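Removing Column Stripes from a Pushbroom Image Cube in Fultis

Last updated 13 September 2021

This page covers destriping of a calibrated image cube before band math or map projection. It assumes you have Fultis installed, a cube already converted to radiance or I/F, and the matching geometry file. The worked case is the Sarkar crater strip taken by the Celleo spectrometer, but the steps apply to any pushbroom instrument with a fixed detector array.

Destriping is not a substitute for calibration. If the dark subtraction failed, go back and repeat it. Stripes from a bad dark frame change with band and with time, and a column filter will hide them without fixing the values.

Where the stripes come from

A pushbroom instrument records one line of ground pixels at a time. Each column in the finished image comes from the same detector element all the way down. If that element responds a little more or less than its neighbors and the flat field does not fully correct it, the error repeats on every line and shows as a vertical stripe.

There are two kinds of residual. A gain error scales with the signal, so the stripe is strong over bright ground and weak in shadow. An offset error has the same size everywhere and is easiest to see in shadow. Fultis treats them separately, and you have to decide which one you have before choosing a filter.

To check, pick one column that is visibly bright and the clean column next to it. Plot the first against the second for a single band, using all lines. A slope different from one with an intercept near zero means gain. A slope near one with an intercept above or below zero means offset. A curved plot means the detector was near saturation, and those pixels should be masked.
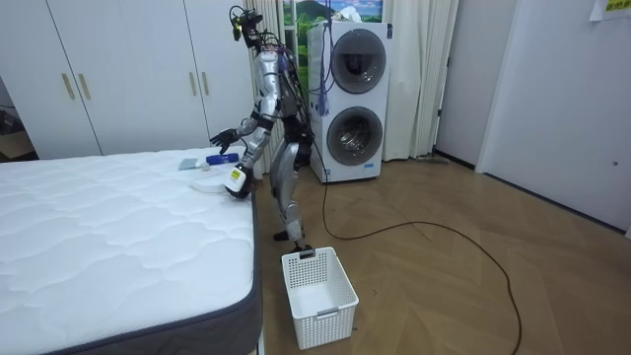 Humanoid robot leaning over a white mattress, one black hand open above a small group of items.

Before you start

Work on a copy of the cube. The destripe tool writes in place unless an output name is given, and there is no undo.

Check that the cube is in sensor geometry. Map projection rotates and resamples the pixels, so the stripes no longer follow columns and the column statistics mean nothing. If all you have is a projected product, get the unprojected version from the archive.

Check the number of lines. The Sarkar strip has 1377 lines, which is enough for stable column statistics. Short strips are a problem, especially where a bright slope or a dune field runs parallel to the flight direction. In a short strip a real surface feature can fill most of a column, and the filter will take it for a detector error.

Step 1. Load the cube and set the null value

Open the cube with File > Load Cube. In the header panel, confirm that the interleave is read correctly. A cube stored by line and read by band will look like noise and not like a striped image, so this mistake is easy to spot.

Set the null value to the one given in the label. Do not accept the default of zero. Zero is a valid radiance in deep shadow, and treating it as null will bias the columns that cross the crater wall.

Step 2. Mask bad pixels

Load the bad pixel mask supplied with the calibration files. If there is none, make one from the dark frames by flagging any element whose dark level sits well outside the range of its neighbors in the same band.

Mask the edge columns on both sides. These columns receive scattered light from the slit ends and do not have a neighbor on one side to compare against. For Celleo, four columns on each side is a safe choice.

Mask saturated pixels also. Frost on the north rim of Sarkar saturates the shorter wavelengths. If left in, it pulls the column mean down for the columns that cross it.

Step 3. Compute the column profile

Select Tools > Destripe > Column Profile. Choose median. The mean is faster but reacts to every boulder shadow and every cosmic ray hit that got through the despike step.

The tool gives one profile per band. Look at several before going on. A typical profile is a slow curve with fine jagged structure on top of it. The slow curve comes from real brightness change across the scene and from the change in viewing angle. The jagged part is the stripe pattern. Only the jagged part should be removed.

Step 4. Separate the slow curve

Smooth the profile with a running window. The window width is the one setting on this page that needs judgment. Too narrow, and the smoothed curve follows the stripes, so little is removed. Too wide, and real cross-track shading goes into the correction, which leaves broad light and dark bands in the output.

Start from the widest stripe you can find. Most Celleo stripes are a single column wide, but paired elements share a readout and produce stripes some 3 columns wide. Make the window several times wider than that. Then look at the residual, which should be centered on zero for an offset correction or on one for a gain correction, with no slope from one side to the other.

Save the residual as a separate file. You will want it for comparison with other strips.

Step 5. Apply the correction

For a gain error, divide each column by its residual. For an offset error, subtract it. The selector is labeled Mode in the Apply panel and defaults to Gain.

If both errors are present, apply the offset first, recompute the column profile, and then apply the gain. Doing both from one profile counts part of the error twice.

Do not apply one band's residual to all bands. The detector is two-dimensional, and each band has its own row of elements with its own pattern. 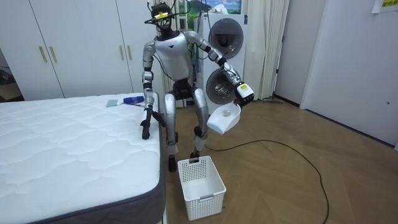

Checking the result

Subtract the output from the input and display the difference with a tight stretch. It should contain vertical stripes and nothing else. If you can see the crater rim, a channel, or any other terrain in the difference image after an offset correction, surface signal has been removed. After a gain correction some terrain will appear, as the correction scales with brightness. In that case use the ratio of output to input, which should show only stripes.

Next, check the spectra. Average a small patch of dusty plain, away from the rim, in both the input and the output. The two averages should agree closely in every band. A step that appears in one band of the output usually means the median for that band was taken over too few valid pixels. Look at the mask count for that band.

Last, compute the band parameter you plan to use and compare maps from before and after. Band depth maps show stripes far more clearly than single bands do, because a small column error in the numerator and another in the denominator can add up. A strip that looks clean in a single band may still need work.

Common problems

Stripes shift partway down the image. The detector temperature changed during the observation. Split the cube at the shift and process the parts separately. The Stevia strips, which were taken with the cooler cycling, need this in nearly every case.

Stripes are slanted. The cube has been resampled. See the note on sensor geometry.

A dark halo runs along the crater wall. The window in Step 4 is too wide, or shadowed pixels were not masked. Try the mask first.

Output is all null. The residual file contains a zero and Mode is set to Gain. Find the column, add it to the bad pixel mask, and run Step 3 again.

Notes on record keeping

Write the window width, mode, mask name, and Fultis version into the history section of the output label. Two strips destriped with different window widths should not be mosaicked without checking the seam. Keep the original radiance cube with the residual file so that the correction can be reversed later.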